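FOR IMMEDIATE RELEASE

Pimine Opens Its Back Tables for Thursday Sleeve Mornings

Hello from all of us at Pimine! I'm Rhea Aquino, I run the shop, and I was told a press release ought to be written by somebody who sounds like a company. I gave that a go and it came out stiff as a board, so you're getting me instead.

The news is this. Starting in August, we're opening the shop early every Thursday so people can come in, sit down at the long white tables and help us get the takeout things ready for the week. Cup sleeves, mostly. Then coffee, on the house, for everyone who came. We're calling it Sleeve Morning, which took us far too long to come up with.

Why cup sleeves?

If you've bought a coffee to go from us you've held one. They're the pink ones with the steaming cup on a saucer, the little coffee bean and the word COFFEE next to the Chinese lettering. I love them. I've been asked more than once if we'd switch to plain brown and the answer is still no, sorry!

They reach us flat, in bundles of 100, and a bundle that's been bumped along in a delivery van is a mess of edges going every which way. At seven in the morning, with a line at the register, you do not want to be peeling two stuck sleeves apart with your fingernails. So we square them up ahead of time. You take a small handful, get the curved edges to sit on top of each other, turn any that are facing the wrong way, press the lot down and add it to the tall pile in the clear box with the blue clips. Then you take another handful. It's very soothing and I say that as someone who can't sit through a yoga class.

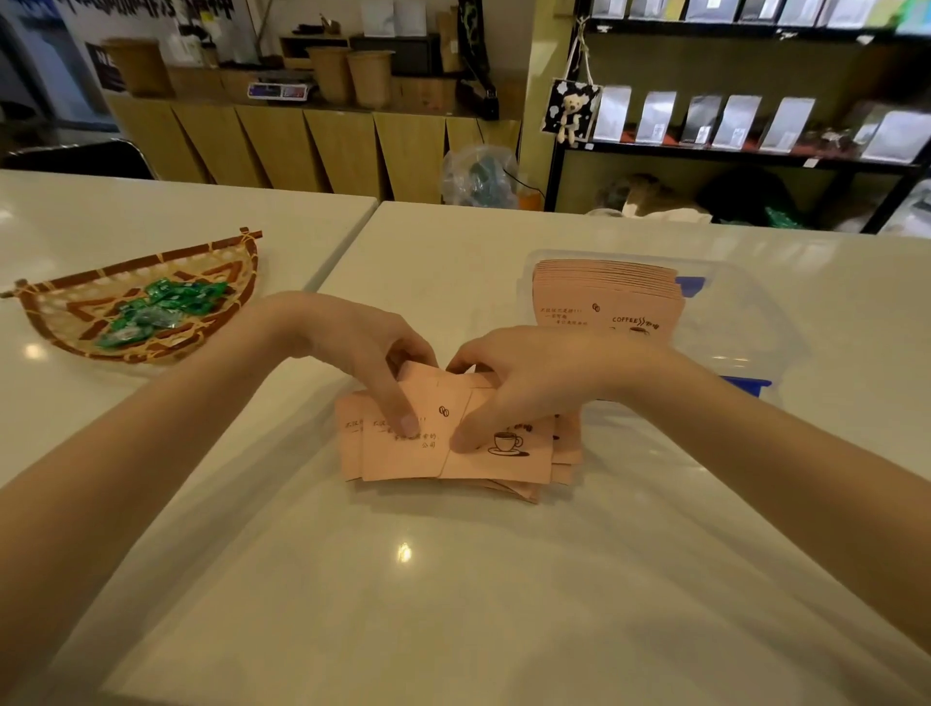
How the mornings will go

Doors open at 6 and we're finished well before the regular rush. Boonsong Suwannarat, our head roaster, will show newcomers how we like the stacks (print up, all the same way around) and after that you're free to chat. He did 255 sleeves on our trial morning and would like that mentioned, so there it is, Boonsong. He also talked the whole way through about a washed coffee he's been fussing over, and I think half the table went home with a bag of it.

Candy is provided. There's a woven bamboo tray of it on the next table over, the kind in the green wrappers, and you can help yourself as often as you like. My only request is that the wrappers go in your pocket or the trash and stay out of the sleeve box. I have handed a customer a latte wearing a candy wrapper once and would rather not do it again.

When the sleeves are done we move on to whatever else needs doing. Some weeks that'll be folding the white paper bags, and some weeks it'll be weighing out beans on the scale at the back counter and sealing them up, for anyone who'd like to learn. Panagiotis Berisha from Angelovski, the bakery that makes our buns, has promised to drop off a tray while they're warm. I'm putting that in writing so he can't back out.

A few words from the people coming along

We ran a trial with a small group of regulars and I asked them afterward what they thought.

"I've walked past those tables for years with a cup in my hand and never once thought about the sleeve on it," said Jasmina Papadopoulos, who teaches at the Hostau language school upstairs. "Now I check if mine's on straight. My students are going to be sent down here to practice ordering, and they may as well learn the words for fold and stack while they're at it."

Edin Petkov was shorter about it. "Good coffee, good company, sore thumb."

The thumb is a fair point! Everybody seems to find their own grip in the end. Mine is to cup one end of the stack with my left hand and lean on the other with my right, and Edin thinks that's all wrong and holds his upright and taps them down on the table like a deck of cards. We had quite a long talk about this. The sleeves have a crease down the middle, so if you squeeze too hard they want to fold shut on you, and a gentle press gets you a flatter pile.

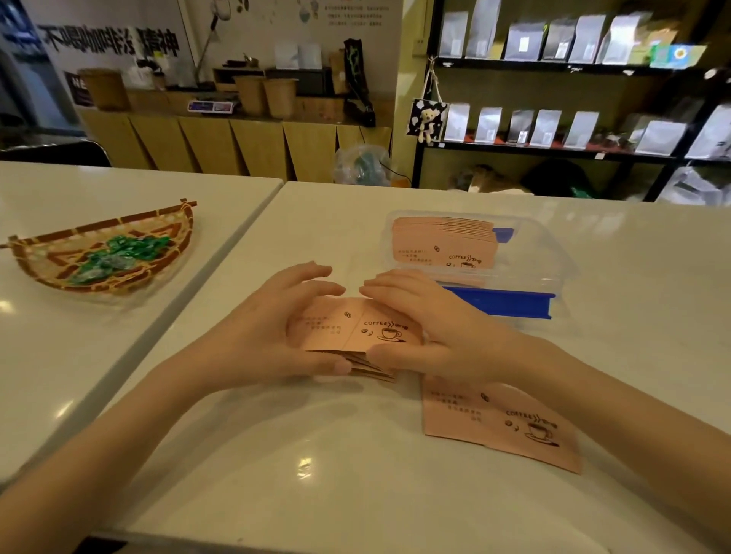 We'd like to keep the group small enough to fit around the two tables, so please tell us you're coming. A note at the register is fine, or call the shop any time after lunch. Kids are welcome with a grown-up, and if your hands aren't up to it, come anyway and sit with us. There's always somebody needed to read out the crossword.

You don't have to buy anything and you don't have to come every week. If you turn up once, eat four candies, straighten a dozen sleeves and head off to work, I'll be delighted to have seen you.

One more bit of news while I've got your attention. Uvik, who print our sleeves, are going to work with us on a second design for the winter, and the people who come on Thursdays get to vote on it. Boonsong wants a cat. I want more coffee beans. Bring your own sketch if you've got one, any size, pencil is fine.

About Pimine

Pimine is a coffee shop and small roaster. We sell coffee by the cup, beans by the bag and, as of this summer, a very nice cold tea that I should have put on the menu ages ago. We supply beans to Angelovski and to the staff room at Hostau.

Press contact

Rhea Aquino, at the shop. Reporters are welcome on any Thursday, and yes, you'll be handed a stack of sleeves when you sit down.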